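Home Forums Purchasing Log in
Search this forum Go

Budget for second arm, small parts bench

hnguyen: We have 2000 left to spend before the end of May 2026. I want a spare gripper and a second table. Skadton quoted 900 for the gripper, fingertips extra.
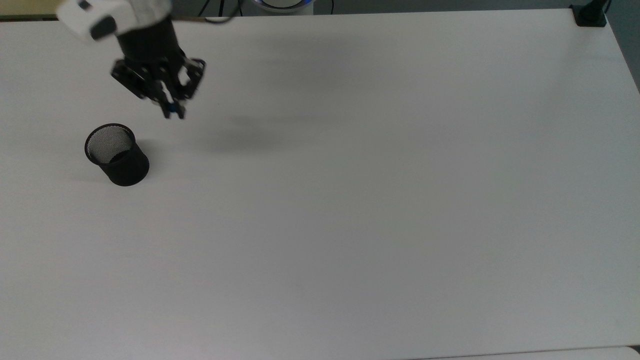

The table is 346 from Caron, clamps not included. Delivery is 30 days.

dvasseur: Skip the table. Buy two sets of fingertips and keep the rest for repairs.

hnguyen: We lose more time clearing the bench than changing tips.

smazza: I disagree with Didier - a second table paid off for us by January. Get the Skadton price in writing though.

dvasseur: Fine, but one set of tips is not enough.

Comments (2)
Lise D.: Does Caron charge freight?
Endang M.: They did on ours.

Previous Next Back to top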